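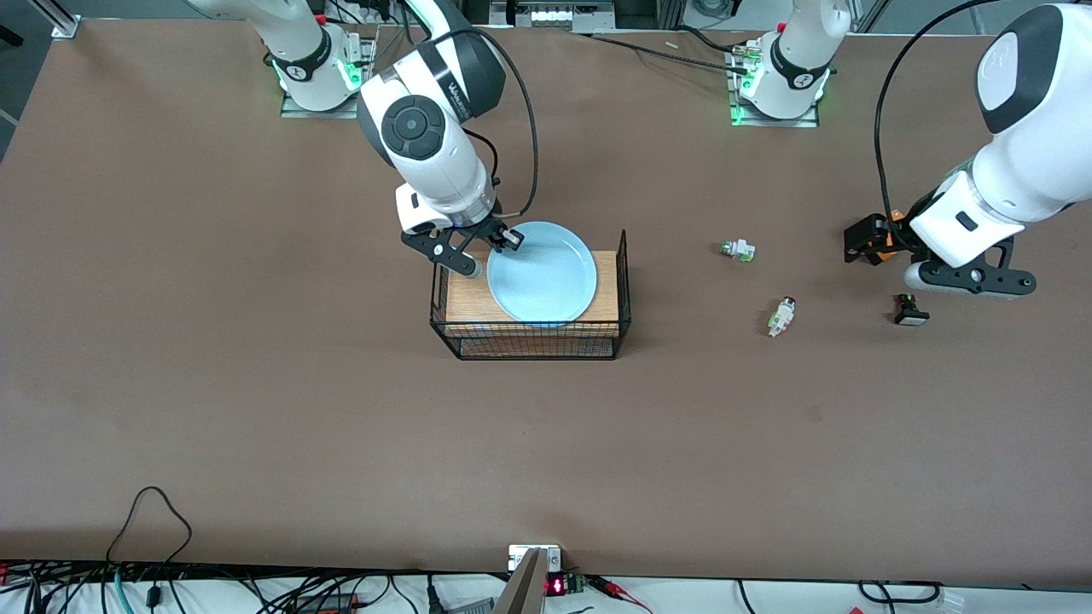

Figure 2. Two white robot arms above a brown tabletop.

3.2 Bearing clearance and wear of the small-end bush

The compressors used in this study were two-stage, air-cooled units supplied by Fodis. Each was fitted with a bronze small-end bush pressed into the connecting rod and reamed to size after fitting. Clearance between bush and piston pin was measured before the first run and again at each oil change. Readings were taken at both ends of the bush, in line with the rod and at right angles to it.

Two oils were compared. The first was the mineral oil named in the maker's handbook. The second was a synthetic oil from Rumer with the same viscosity grade. Seven units ran on the mineral oil and five on the synthetic. All units worked against the same discharge pressure, and the intake filters were replaced on the same schedule.

Wear was greatest in the line of the rod, on the side that carries the load during compression. In both groups the clearance grew quickly at first and then settled to a slower, nearly even rate. Gál reported the same pattern for steel-backed bushes, although the early stage was longer in that work. The units on synthetic oil reached the slower rate sooner, but the difference in the later stage was small and fell within the spread of the readings.

Two rods in the mineral oil group showed uneven wear from one end of the bush to the other. Both were checked on a mandrel and found to be slightly bent. Their readings are left out of the averages and are listed separately in the appendix. The effect of rod alignment is taken up in Section 3.3.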